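Notes for the Ellcombe talk, afternoon slot

Title slide: "It said it let go"

Leave the title up while people sit down. Don't do the bio. They have the program.

Start with the number. The Pludix brochure that came with our grippers says 2,000 handovers without a drop. I believe it. I also think it's close to useless, and I want to spend the first five minutes on why.

Ask: what counts as a drop? Wait for someone to answer. In that test a drop means the part hits the table. If one hand lets go late and the part gets wrenched sideways in the other hand, that goes down as a success. If both hands pull against each other for a second and the part survives, success again.

Slide 2: what happened in March

Keep this short, people like the story too much.

We were running two-arm handovers overnight. Right hand holds, left hand closes, right hand opens, left hand takes it away. At 4:10 in the morning, run 238, the right hand reported open. It was still closed. The left arm moved off as told. The part cracked, a piece went over the guard, and the arms carried on with the next cycle holding what was left.

They carried on for 40 more cycles. Say that slowly.

Azra Petkov came in at seven and hit the stop. Nothing in the log was red. Every line said OK.

(If somebody asks whether anyone was hurt: no. The room was locked. That was luck of the schedule and I won't claim it as a safety measure.)

Slide 3: the log

Show the four lines around run 238. Point at "grip state: open." This is the one I'd like them to remember. The field is filled in from the command. The hand was told to open, so the log says open. There is a finger position reading as well, on a different channel, and it showed closed the whole time. We stored it, we just didn't check it against anything.

Pludix calls this "expected behavior" in their reply to us. Read the two words out and move on, no need to be mean about it.

Slide 4: what we were offered as a fix

Three offers, and my view of each:

Gerkel wanted to sell us a vision add-on that watches the part. It might help. Their demo used one part, in one color, on a dark background, and they wouldn't leave the unit with us for a week. I said no.

Pludix sent new firmware. The note says "improved release reliability." Improved from what? We asked for the test data and got the brochure again.

Afonso Magalhães wrote a check that compares commanded state to finger position and refuses to move the other arm if they disagree. It took him a day and a half. It also stops the cell for no good reason more often than I'd like, and he knows that. I still prefer it to the other two.

Slide 5: the handover position

Picture up, let them look before talking. 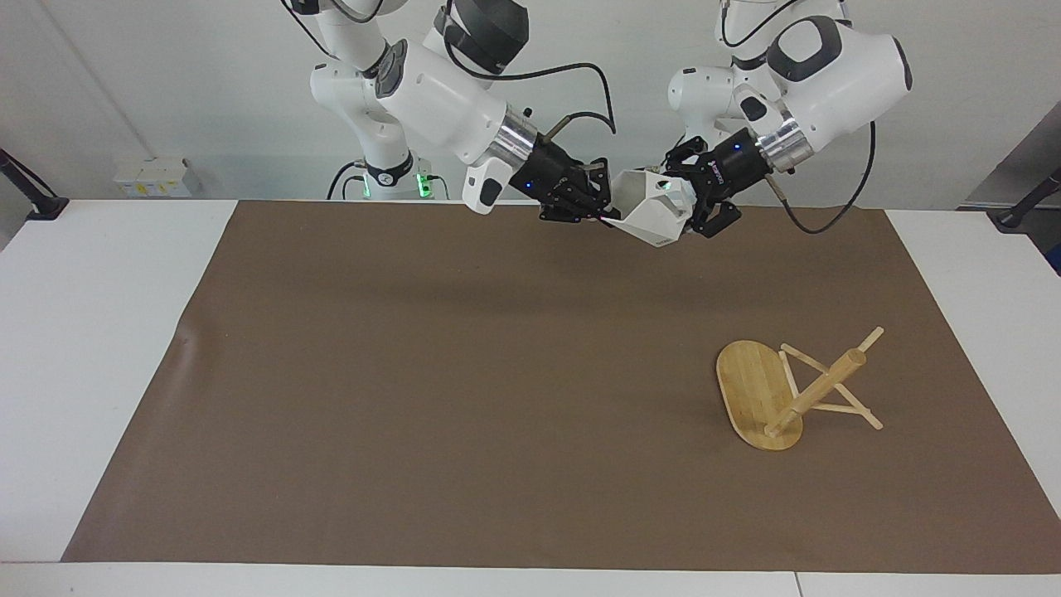
Both grippers on the part. The stand is on its side on the mat.

Talk over it: when two hands have hold of one rigid thing, each arm is part of the other arm's problem. A wrong answer from one hand becomes a force in the other. All our force limits were set per arm. We had no limit for the pair, and neither did the risk assessment we'd paid Ristić to write. It covers pinch points in nine pages and handovers in one sentence.

Don't get drawn into low-poly shapes and grip planning here. Someone always asks. Take it at the break.

Slide 6: where we are now

We've done 2,502 handovers with Afonso's check turned on. No repeat of the fault.

Then say plainly that this proves very little. The old setup ran clean for weeks too. We never got the fault to happen on purpose, so I can't tell you it's gone, and I get nervous when vendors use that word about anything they couldn't reproduce. Azra thinks it was a sticky finger joint. I think it was a lost message. We haven't settled it.

Slide 7: questions to take home

Does your "open" come from the hand or from the command?
Who looks at the log when it says OK?
What does your cell do with half a part?

Skip this slide if we're past 3:40 and go straight to questions. If the Gerkel people are in the room, let them speak, but ask about the loan unit.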